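Filed under: Company News | Packaging & Shipping

PADERO MOVES ITS PACKING OUT OF THE HALLWAY AND ONTO AN ACTUAL TABLE

Mail-order shop gives boxes a room of their own, asks customers to please stop sending photos of the tape

SKUTARI, July. Padero, the mail-order kitchen goods shop, today announced the opening of a packing room at its Skutari building. The room replaces the hallway, which had served as the company's packing room for longer than anyone there cares to work out, and which continues to serve as a hallway.

The new space has a door, good light and a white table. Padero recognizes that other companies announce bigger things. It would point out that those companies have probably always had a table.

Under the old setup, a box was opened on the floor, filled on a chair and taped on whatever was nearest. Orders for the Tatlı line of dessert bowls went out in cartons meant for baking trays, and at least one baking tray went out in a carton meant for nothing that has ever been sold. Customers were patient. Several were also funny, and their letters are pinned up by the door.

The table was the first thing to go in and the subject of the longest argument. One side wanted brown, to hide the marks. The other side wanted white, so that a dropped screw or a stray label could be found before it was mailed to someone. White won. 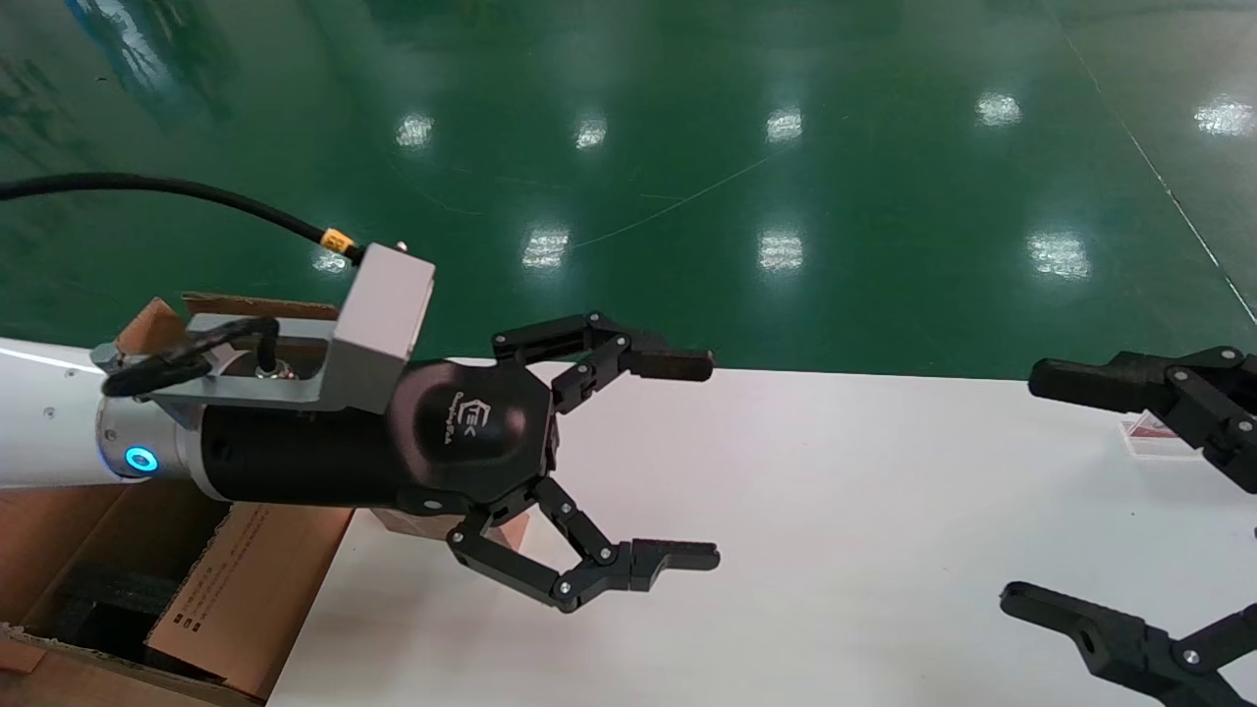
The white tabletop in the new packing room.

Everything else was arranged to suit it. Flat cartons are kept at one end and finished ones leave from the other. Paper filling lives underneath, where it can be pulled out by the armful and, at the end of the day, mostly pushed back. The tape has its own hook. The scissors have their own hook too, and are expected to turn up on it any time now.

Padero has also changed the order in which things get done. Boxes now stand in a row with the next one to be handled at the front, and each gets its flaps dealt with before anybody starts looking for the lid of the next teapot. In the hallway, boxes were packed in the order people tripped over them. The company reports that the row is faster, and a good deal easier on the shins.

Gowns and shoe covers are part of the new routine as well. This began with the Tatlı glazes, which show every bit of lint, and spread to the rest of the range when it became clear that taking a gown off between orders was more trouble than leaving it on. The gowns come in one length. Staff come in several. 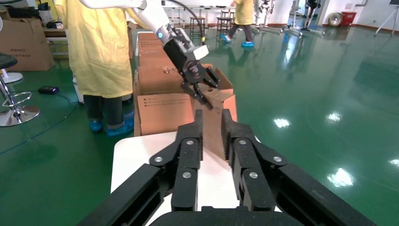
Boxes in a row on the table, with the flaps of the second one still up. Yellow gown and blue shoe covers at left.

The room opens with 34 carton sizes on the shelves, down from 133. The missing sizes were not missed. Many differed from their neighbors by the width of a thumb, and a few had been ordered twice under different names by people sitting in the same office. What remains covers the full catalog, from egg cups to the long-handled Tornenex ladle, a fine ladle that has never once fit in anything.

For the ladle, and for the whisks and rolling pins that share its troubles, Padero is using tall, narrow cartons. These are packed standing up. A carton of this shape has opinions about staying closed, so the tape goes around the outside, and then around again, and then a bit more to hold down the part that wrinkled. The company has been asked by customers whether this much tape is needed. It has looked into the matter and will be keeping the tape.

Cartons that have been knocked about, drawn on or cut into are kept back for trial packing. They hold a ladle just as badly as new ones do, and it seemed a shame to practice on good cardboard. 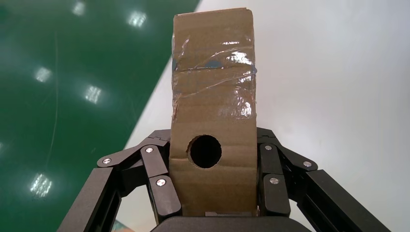
A tall carton with tape around the upper half, some blue marking under the tape and a round hole lower down.

Shipping times will change slightly. Orders placed before noon will leave the building the same afternoon, except during the two weeks before the holidays, when they will leave when they leave. Shipping costs stay as they are. Boxes up to 90 centimeters long can go by regular mail, and anything longer will be discussed with the buyer in a friendly way.

Customers who like to reuse their cartons may return them flat, nearly any size, to the front counter in Skutari for a 30 percent discount on their next shipping charge. Please take the ladle out first.

The hallway is now open to foot traffic.

About Padero
Padero sells bowls, pans, trays and hand tools for home kitchens by mail and from its counter in Skutari. Its house lines include Tatlı and Tornenex.

Press questions may be left at the front counter or sent through the contact page.

Shares 30 | Comments 4

More company news
Tatlı dessert bowls now sold singly, after requests
Tornenex ladle: a note on drawer depth
Front counter to open an hour earlier in summer
What we learned from mailing a cake stand
Catalog corrections, spring edition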